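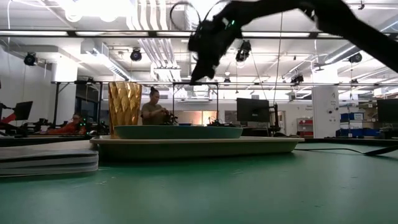 *Gold faceted vase with a teal-green bowl on a beige tray.*

**STOSTHAM, Sun 31 May** – Pliro, a wedding planning firm in Stostham, will stop selling all-in packages in July. Couples will get a priced list and pick from it.

We have our doubts about the word "package." Too often it means paying for a chair cover you never asked for. Our own Baird package cost $2,689 and included 25 table favors, whether or not there were 25 people who wanted one.

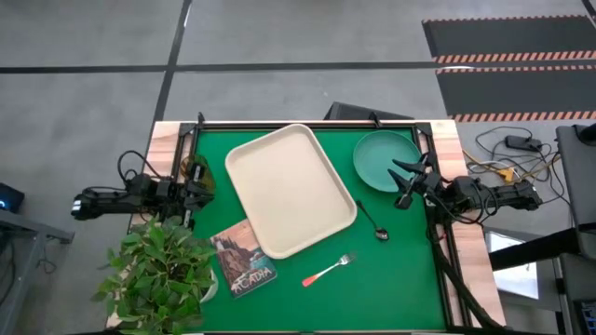
The new list has three parts: planning hours, venue booking and day-of help. Each has its own price. We don't claim this will make every wedding cheaper. Couples who tick every box may well pay more than before, and we will tell them so at the first meeting.

Venue booking will cover two towns to start, Stostham and Dridstead. Beach ceremonies are not on the list. We have yet to see a rain plan for one that we would put our name to.

Couples already booked on the Baird package keep their price and terms.

**Press contact:** Pliro, Stostham office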